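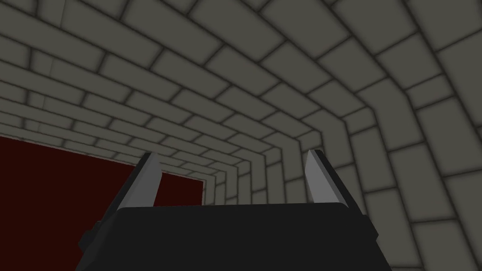
The Celeck cell is our simulated kitchen bench: one arm, one two-finger gripper, one wrist view. This page covers how we set it up and what to check when it misbehaves. Before every batch of runs, the cell should come up with the gripper open and nothing between the fingers. Look at the wrist view first. Both tips should be at nearly the same height with a wide gap between them, and the light gray or mid-gray inner faces should be turned toward each other. If one finger sits visibly higher, stop and reload the gripper file.

Who do I ask for access?
Walid Mansour hands out accounts. Houda Bouzid looks after the scene files and is the only one who should edit them in the shared folder.

How do I start the cell?
Open the Troltside launcher, pick the Celeck profile and wait for the status line to turn green. Run the home routine once. Then run the open/close test, which cycles the fingers 14 times and writes a log. Keep the log.

The wrist view shows only bricks and floor. Is the camera broken?
No. At some arm poses the wrist points away from the bench. Jog the base joint until part of the tabletop comes into view, then use that pose to check the camera mount. The gripper body should be at the bottom center with both fingers rising from its top edge, and the table may take up no more than a corner.

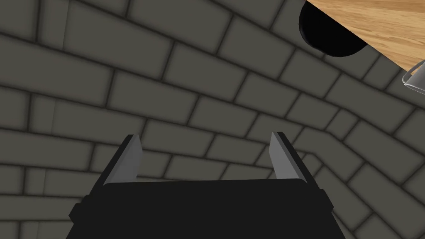 Why do the brick rows look bent?
The walls meet at an angle and the wrist camera has a wide view. Compare against the saved reference picture before you touch the lens settings. Bartosz Kołodziej once spent an afternoon correcting a lens that was fine.

The fingers stop before they are fully open. What now?
Check the travel limit in the gripper file. It should read 79. Older copies of the file have a lower value, and the launcher will load them without a warning. Save, restart the profile and repeat the open/close test.

The arm jitters when it holds still.
Set the solver rate back to 612 and restart. If the jitter stays, send the log to Yiğit Karaca along with the name of the profile.

How often should the cell be reset?
After every 1245 runs, or whenever the scene files change. A reset clears the object poses but leaves the camera mount alone.

Can I change the wall texture?
Yes, in your own copy. Leave the shared one as it is.

Page maintained by Elsa Peltonen. Last updated 25/09/2019.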